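3.2 Room conditions and listener placement

The listening tests were carried out in four rooms of the Nerko building, all on the same corridor and all used for ordinary group work during the day. We chose working rooms over a treated laboratory space because the question in this study is how well people follow speech in the kind of small, hard-walled room where most meetings take place. Earlier work on speech in small rooms has mostly used either an anechoic chamber or a classroom with an acoustic ceiling. Neither tells us much about a room with bare walls and one large table.

Each room was closed for the length of a session. Ventilation was left on at its normal setting, and background level was logged with the door shut before the first listener came in and again after the last one left. Sessions in which the two readings differed by more than 3 dB were dropped from the analysis. This removed two sessions in the second room, both during work on the pipes in the floor above.

Reverberation time was measured with a swept sine signal at three source positions and four receiver positions per room. We report the mean over all pairs in the 500 Hz, 1 kHz and 2 kHz octave bands. Values below 200 Hz are left out of the main tables, since in rooms this small the sound field at low frequencies is governed by a few separate modes and the usual decay fit is not reliable. Readers who need the low bands will find the raw decays in the supplement.

Three of the rooms had painted plaster walls. The fourth had one wall covered in cork board, and its reverberation time in the 2 kHz band was clearly shorter than in the others. We kept it in the design as a point of comparison. Table size turned out to matter as well. A large flat surface between talker and listener gives a strong early reflection that arrives within a few milliseconds of the direct sound, and this reflection is present at every seat. Figure 4 gives a simple view of the general type of room considered, with pale walls, a hard-looking floor and one large table.
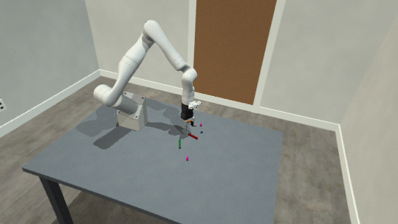

Figure 4. Rendered view of a room with plain gray walls, a brown door panel and a large rectangular table.

The loudspeaker was placed at the head of the table at a height of 1.2 m, which matches the mouth of a seated adult. Its axis pointed along the length of the table. Listeners sat at one of five marked seats, two on each long side and one at the far end. Seats were assigned by a random list drawn up before testing, with the limit that no listener used the same seat in two rooms. Chairs were of one type throughout, with thin fabric seats, and unused chairs were taken out of the room.

3.3 Listeners and material

A total of 221 adults signed up. Of these, 179 completed sessions in all four rooms and form the main sample. The rest missed at least one session or did not pass the hearing screen, which required thresholds of 20 dB HL or better at octave frequencies from 250 Hz to 4 kHz in both ears. All listeners had grown up speaking the language of the test. They were paid for their time and could stop at any point.

The test material was the Elent sentence set, read by one female and one male talker. Each sentence has five key words and was scored by the number of key words repeated correctly. Small errors in word endings were accepted if the stem was correct. Two scorers worked separately from recordings, and their scores agreed on 97 percent of key words. Where they differed, a third scorer made the decision without knowing which room the recording came from.

Speech was presented at 60 dB(A), measured at the far seat with the room empty of listeners. Noise was added from the same loudspeaker at three signal-to-noise ratios: +6, 0 and -3 dB. The noise was shaped to the long-term spectrum of each talker. We did not use a separate noise source, which would have brought in spatial effects that differ from seat to seat and that the present design cannot pull apart. This is a limit of the study, and we return to it in Section 5.

Each listener heard 20 sentences per condition in each room. Order of rooms was balanced across listeners, and order of conditions within a room was random. A practice list of 10 sentences at +6 dB was given at the start of every session and was not scored. Sessions lasted up to 89 minutes with a break halfway through.

3.4 Analysis

Key word scores were modeled with a mixed logistic regression. Room, seat, talker and signal-to-noise ratio were fixed effects, and listener and sentence list were random effects. We first fitted the full model with all two-way terms, then removed terms that did not improve the fit by a likelihood ratio test at the 0.01 level. The interaction of seat and room was kept in all versions, as it bears directly on the main question.

To check whether the table reflection could explain the differences between seats, we also computed the ratio of early to late energy at each seat, with the boundary set at 50 ms. This ratio was entered as a predictor in place of seat in a second model. The two models are compared in Section 4.2. Data from the Lamont pilot, which used a smaller room and a different loudspeaker, were not pooled with the main data and are reported only where noted.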